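Melgate Robotics Short Course
Handout 4: Faults you'll meet when picking soft packages

OK, this is the handout I promised after we ran out of time on the sack problem. Read it before the bench session, because I'm going to ask you to find this same fault yourselves and I won't be giving hints (well, maybe one).

Quick recap of the job. The arm picks up a paper sack, lifts it, carries it across and sets it down. Easy enough when the sack is a solid brick of stuff. A half-full paper sack is a different animal! It folds, it leans, it swings like a pendulum if you move it fast, and the pads are pressing on something that changes shape the whole time.

What went wrong at Skelivholm was a drop. We'd been running the Trodis pick program all afternoon, and in May we were up to 104 cycles on the log with everything looking lovely. Then the arm let go of a sack in mid-carry and kept right on going through the rest of the path as if it still had it. It went to the place position, opened the jaw, backed off and wrote "success" in the log. That last part is what I want you to care about. A drop is annoying, but a drop that gets logged as a good cycle can hide for weeks.

My first guess was the pads. I cleaned them, I swapped them, I felt very clever, and the next afternoon we got another drop. So much for that!

Once I stopped guessing and pulled the wrist video next to the log, things went faster. Look at the sack and forget the numbers for a minute.
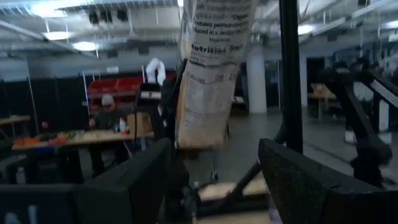
Fig. 1. Wrist view: sack hanging above the open jaw, printed panel blurred by motion.

Swing matters here for a dull reason. The Mogensen controller was checking the grip at one moment only, right after the jaw closed. If the finger position looked right, it set a flag called "holding", and nothing ever looked at that flag again until the next pick. Anything that happened during the carry was invisible to the program. The sack could slide, swing out, fall on the floor, and the flag would still say "holding".

And why did it slide? Speed. Somebody (me) had put the carry speed up to 100 percent so we'd get through the batch before supper. At full speed the sack lagged behind the wrist and then caught up with a jerk, and the paper worked its way out between the pads a little on each move.

Here's what I changed, in the order I'd do it again:

1. Carry speed down to 22 percent until the sack is clear of the pick area, then ramp up gently.
2. Grip check repeated all through the carry. If the fingers close past the expected width, the arm stops and raises a fault.
3. The "success" line is written only after a check at the place position, before the jaw opens.
4. A pause of 2 seconds after the lift so the swing can die down.

Now the safety bit, and please don't skim it. When a sack drops, everybody's instinct is to reach in and grab it. Don't! The arm in this story was still moving and had no idea anything was wrong. Hit the stop, wait until the arm is fully still, check that the panel shows the stopped state, and only then go in. The same goes for a sack that's hanging crooked and looks about to fall. Let it fall. Paper sacks are cheap.

For the bench session, bring your own copy of the carry routine with the grip check taken out. Run it slow, save the log, and mark the line where you think the program stopped knowing the truth about the sack. Then put the check back in and do it again. Nearly everyone marks the wrong line the first time, so give yourself a few tries before you come find me.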